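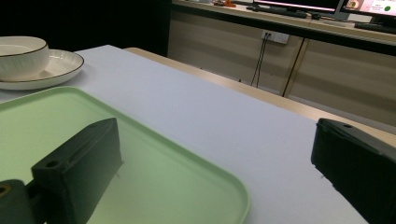
Edia hires out tableware for parties, weddings, wakes, office lunches and anything else where your own cupboards won't stretch. You choose the pieces, we bring them clean and boxed, and we collect them afterwards. Most orders are a mixture of plain and patterned, and customers often ask whether the ranges can be combined. They can. A white bowl with a dark rim sits well on a plate with the same rim, and a pale green tray next to them adds a bit of colour without fighting with anything. The questions we are asked most often are answered on this page. Prices are on the price list and are not repeated here.

Ordering

What is the smallest order you take?
There is no smallest number of pieces, but there is a minimum charge, shown at the top of the price list. If you only need a few bowls you may find it cheaper to buy them.

How far ahead should I book?
Two weeks is enough for most of the year. In June we are busy with weddings and school events, so please book as early as you can. We hold around 4000 pieces in total, but that is spread over all the ranges, and the popular ones go first.

Can I see the tableware before I order?
Yes. You can borrow a sample setting for up to 7 days. It is one plate, one bowl, one mug and one tray, in whichever range you like. We take a deposit and refund it when the sample comes back.

Which ranges do you have?
Primanura is our everyday range. It is white with a dark rim and includes dinner plates, side plates, bowls and mugs. Blöndal is plain white with no rim, in the same sizes. Dendari is the range of plastic trays, in mint green, cream and grey.

Can I mix Primanura and Blöndal?
Yes, and many people do. Put the rimmed plate underneath and the plain bowl on top, or the other way round. The bowls in both ranges have the same size of foot, so they stand properly on either side plate.

Are the dark rims all the same colour?
Not quite. The rim is a brown glaze and it varies from one firing to the next. On some pieces it looks nearly black, especially in the evening. We try to send pieces that are close to each other, but on a large order you will see some difference. Please don't return pieces for this reason.

I'm not sure how many to order. Can you help?
Take the number of guests and add one in ten for plates and bowls. For mugs and cups add more than that, as people put them down and forget where. For a party of 100 we would normally suggest 110 plates, 110 bowls and 130 mugs. If you are serving two courses from the same size of plate, either double the order or arrange for someone to wash up in between.

Setting out

What are the trays for?
Mostly bread, cutlery, napkins and small cakes. They have a slightly raised edge, so things don't slide off when you carry them. They are also handy for clearing. We don't recommend them for cutting on, as the knife marks show and we charge for badly marked trays.

Can hot dishes go on the trays?
No. A warm bowl of soup is fine, but nothing straight from the oven. Use a proper mat or a folded tea towel.

Do you supply tablecloths?
Not at present. If your table is scratched or you want a plain background, a smooth white wipe-clean cover does the job. Cut it a little short of the table edge so that it doesn't catch on people's sleeves. White covers can look slightly blue or lilac under some indoor lights - if that matters to you, try a piece in the room before you buy the whole length.

Should the bowls be put out on the plates?
It is up to you. For a sit-down meal it saves space and gives people somewhere to rest a spoon. For a buffet, keep the bowls in stacks of no more than six at one end of the table, with the plates beside them.

Can you lay the tables for us?
We can, for an extra charge, within the local delivery area. Tell us when you book. We need the tables to be up and wiped down before we arrive.

Washing and returning

Do I have to wash everything?
No. Scrape off the food, give each piece a quick rinse and put it back in the box it came out of. We wash everything again in any case. Please don't leave leftovers in the boxes, particularly in warm weather.

Can the pieces go in a dishwasher or microwave?
Primanura and Blöndal can go in both. Dendari trays should be washed by hand in warm water and should not go in the microwave.

How should I pack the plates?
On their edges, with the card dividers between them. Bowls go in upside down. The trays stack flat and go in last, on top of the bowls. If you have lost a divider, newspaper will do, but not printed side against the white.

What happens if something breaks?
We don't charge for the first 2 pieces on any order. After that you pay the replacement price on the list. Wrap the broken bits in newspaper and put them in the box marked for breakages, so that whoever unpacks it doesn't cut their hands.

I've found one of your bowls months later. Do you want it back?
Yes please. Drop it at the counter or hand it to the driver next time you order. If you have already paid for it as missing, bring the receipt and we will refund you.

Can I buy the pieces instead of hiring?
Sometimes. Pieces with small marks or faded rims are taken out of hire and sold at the counter, singly or by the box. We don't post them and we can't keep any back for you.

Page updated Aug 7, 2022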